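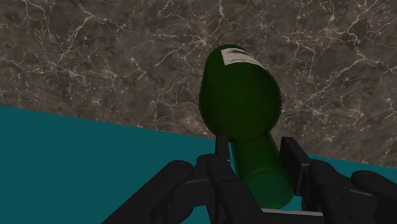 October
By the Domar project desk, Jarov

We've got a result to share, and I've been itching to write this one up. After a long stretch of simulated grasping, the hand group here at Jarov is releasing Domar, a method for helping a multi-fingered robot hand hold on to awkward objects by their narrow parts. Bottles by the neck, mostly. Jugs by the handle, ladles by the thin end, that sort of thing.

I should say up front that I'm a member of the group as well as the person who got handed the press release, so you'll have to forgive me if I get excited about contact points.

Most grasp planners like the fat part of an object. Give one a bottle and it will go for the body, where there's plenty of surface to press on and the weight sits nicely between the fingers. Fair enough, but plenty of jobs don't leave you the body. Bottles get packed in crates with only their necks showing. Somebody wants the label left clear. Or the body is simply too wide for the hand you own — ours certainly doesn't open far enough for the larger shapes in our set.

So we went after necks. The trouble with a neck grasp is that the heavy end is a long way from your fingers, and it wants to swing. A grip that looks perfectly good when the bottle is upright can fail as soon as the wrist turns. In the picture at the top the hand has a green glass bottle by the neck, with the wide body pointing up and away from the palm, and you can see how little of the glass the fingers have to work with. We spent a good part of the year looking at poses like that one.

What Domar does is fairly simple to explain over a cup of tea. It picks a first grasp in the ordinary way. Then, before committing to it, it imagines the wrist turning through the whole movement the robot is going to make and asks where the load will go at each step. If one finger is going to end up doing all the work halfway round, the planner shifts the fingertips a little and asks again. It keeps going until the load is shared well enough, or until it decides that the grasp is hopeless and starts afresh somewhere else on the object.

The second half took us longer. A planner that checks every possible turn of the wrist is slow, and our early version was so slow that I used to start it and go for lunch. The version we're releasing learns which turns are worth checking for a given shape. Long neck and round body? It goes straight for the sideways tilts. A straight-sided flask gets a much shorter list.

Now the numbers, which I know is what half of you scrolled down for. We ran 3,199 simulated neck grasps with the same hand model throughout, split across 8 families of object. Every one was run twice, once with our old planner and once with Domar. The old planner let go, or let the object slide past our limit, in 1,701 of them. Domar rescued most of those, and the gain was biggest on bottles with wide, rounded bodies. The full breakdown by family is in the technical report, along with the cases where Domar did worse. There are two families where it gave us no benefit worth mentioning, both of them short and squat, and I'd rather you heard that from us.

A word about the simulation, as we're bound to be asked. All the results in this release are simulated. The backgrounds and table surfaces are changed from run to run (some of the stone textures are quite lovely, and I have one as my desktop), and so are the friction values, the object weights and the starting tilt. We did this to stop the planner from getting comfortable. It's still a simulation, though, and glass in a simulator is much better behaved than glass in a kitchen. Condensation on a cold bottle is the one that worries me most. We don't model it at all yet.

That brings me to what's next. Our partners at Ullesov have a real hand with a similar finger layout, and the plan is to move the planner over to it in stages, starting with plastic bottles and working up to glass when everyone's nerves allow. Wattimena, who supply the object models, are adding more handles and spouts to the set, and also partly filled containers. Liquid sloshing about in the heavy end will be a proper test. I've got a small bet on how badly the first attempt goes and I'm not telling you which way.

The planner, the object list and the settings for every run are being made available to other research groups on request. If you work on in-hand movement, or you've got a hand with a different number of fingers, we'd particularly like to hear from you. The method doesn't assume our layout, but we've only tested it with ours, and a stranger's hand would teach us a lot.

Journalists are welcome to ask for the technical report, more renders or a short call with the group. Please write to the Domar project desk at Jarov and say what your deadline is. We do try to answer the same day — mornings are best, and if you write on a Sunday you'll probably get me.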